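Lab 6 notes: Comparing fingertips on the hand-held gripper
Intro to Robot Manipulation, Tuesday, October 21, 2025
Notes by Deolinda Loureiro

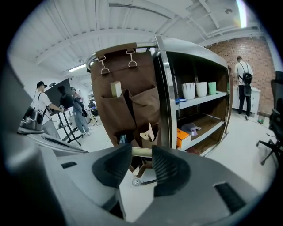

Fig. 1. View from the wrist camera, ribbed pads fitted, hanging organizer and cup shelf ahead.

Okay, these are my notes from the session plus the things I forgot to say out loud because we ran over (sorry, Dankwa group, you got about four minutes at the end and that wasn't fair). Read them before you start on your write-up. If you missed the lab, read them twice and come find me.

What we were comparing

Two sets of fingertips on the same hand-held gripper. The ribbed ones you see in Fig. 1 I'll call the Skosden pads, and the smooth soft ones are the Detine pads. Same body, same camera, same trigger. The only thing that changes is what touches the object, and I want you to be strict about that. If you swapped the pads and also moved the camera a notch, you changed two things and I can't use your numbers.

The figure is also a good reminder of how wide that lens is. Look at what it does to the chrome uprights of the cabinet toward the top – they bend like crazy. Those are straight in real life! So please don't measure anything off the raw images with a ruler tool. Undistort first, with the calibration file from lab 4, and then measure.

Why the pads have to be in view

Several of you asked if you could tilt the camera up to see more of the shelf. No, please don't. We want both fingertips in the picture the whole time, because later on the pads are our best clue to how far the gripper is open. If they drop out of view you have a very nice video of a cabinet and no idea what the hand was doing.

You do pay for it. The gray housing takes up the whole bottom of the image, and there's a blurry bit of it on the left as well. That's fine. Mask it out when you get to the feature matching part, or your tracker will happily lock onto the housing and tell you the hand never moved. I lost most of a December to exactly that bug a few years ago, so I have feelings about it.

The two tasks

Task A is the cups. Approach from the front, close on the cup, lift, hold, put it back on the upper shelf. Start with the mint-green one at the right end, since it's the smallest and has more free space on one side. Then do the plain white one in the middle, which has a neighbor on each side and is where people start knocking things over.

Task B is the organizer. It's fabric and it hangs from two clips, so the whole thing swings when you bump it. Go for the pale block sticking out of the upper left pocket first. After that, try the paper bag lower down. The bag is the interesting one to me. It's light and crumpled, and what your fingers grab is mostly a fold of paper, so you get a grip long before you get a good grip. Write down where you closed on it and what happened next, even if it's embarrassing.

How many trials

Every group does 31 trials per pad set. Yes, it's an odd number; we throw out the first one as a warm-up and keep 30. Across the class that should put us somewhere around 300 usable trials for each set of pads, enough to argue about.

Settings

Exposure is locked, so leave it alone. The overhead lights are in view and auto exposure will hunt every time you tip the gripper back. Log the opening width every 200 milliseconds. Hold each lift for 1000 milliseconds before you call it a success – the script beeps, so you don't have to count in your head.

What I noticed walking around

The ribbed pads seemed nicer on the block and a bit fussy on the cups. If you come in slightly rotated, you touch with an edge first and the cup turns before it lifts. The smooth pads were more forgiving there. I don't want to oversell that, though. I was watching over people's shoulders, and half of what I saw may just be who was holding the trigger.

Please do check for operator differences. Put initials in your log, one column, every row. Last year the Flultville data set came out with one "operator" who was clearly three people, and we couldn't untangle it.

Also, tighten the bolt on the housing before each block of trials. Snug is enough. A fingertip that works its way loose over twenty grasps will look a lot like a bad pad design.

For your write-up

One page, one plot, and one still from your own video for each pad set, taken at the moment of contact. Tell me which pads you'd pick for the cups and which for the organizer, and it's fine if the answer is the same. Raw logs go in the shared folder under your group name. Spare pads are in the drawer under the charging station, and the tiny hex key goes back in there too.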